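The Upright Life of Chopsticks

15/08/2020

Open any cutlery drawer in any house I've ever lived in and you'll find chopsticks at the bottom of it, under the whisk, no two the same length. They arrive with takeaways, they come home in suitcases, and one good set usually turns up as a present and gets put away for best. I love them, and I've treated them terribly for 20 years.

So this August I gave mine a proper home, and I can't tell you how cheering it has been! The whole job took one kettle's worth of tea. I tipped everything out, matched what could be matched, and threw away anything split or furry at the tip. Nine pairs made it through, which is plenty for a household that rarely sits down more than three at a time.

Then came the question of drawer or counter. The shops are firmly on the side of the drawer. Brustano does a lovely beech insert with a long narrow channel down one side, and Tollanora sells clear trays in 2 sizes that you can lift straight out and carry to the table. A tray keeps dust off and keeps the pairs lying the same way, and if your kitchen is short of worktop (mine is, horribly) it's the sensible answer.

But a pot on the counter is such a pleasure. You reach for chopsticks far more often when they're standing next to the hob: for turning bacon, beating an egg, fishing the last gherkin out of the jar. Choose something with a bit of weight or a broad base, as a full bundle leans to one side and a light cup will go over. Ribbed sides are good for wet hands. And if yours have painted ends, stand them with the pattern at the top, where you can enjoy it.

Blue and white is my favourite for this, especially against dark stone.
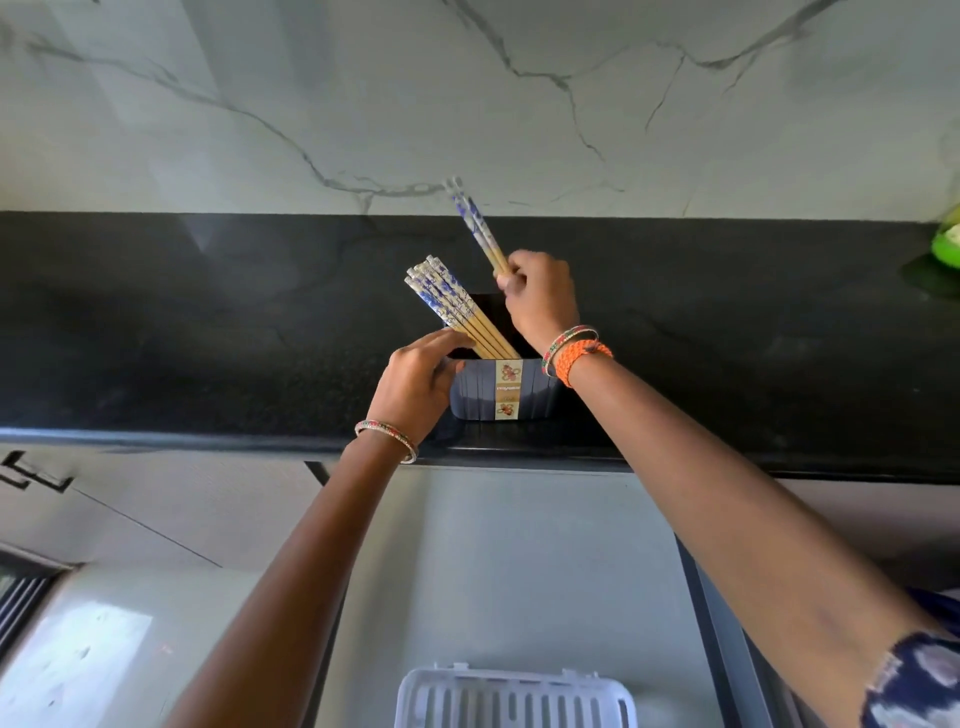
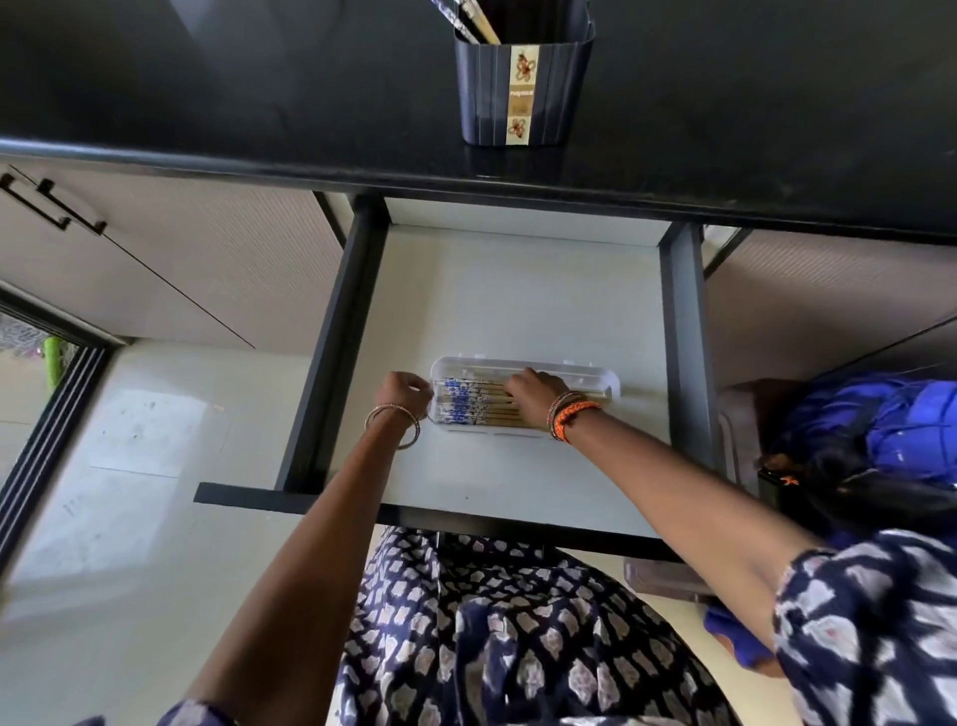
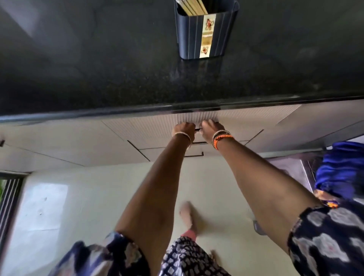
My own compromise is to use both. The everyday pairs live in the pot and the nice ones stay in a tray in the top drawer, with nothing else allowed in there, not even a teaspoon. When people come round I swap them over. Wash wooden ones by hand, dry them well and leave them lying on a tea towel overnight before they go back in, or the bottom of the pot turns nasty very quickly. Mine gets a rinse on bin day.

If you're buying new, look at Morgan for plain bamboo and at Cosier for the painted sort, which come in a slightly shorter length that suits smaller hands.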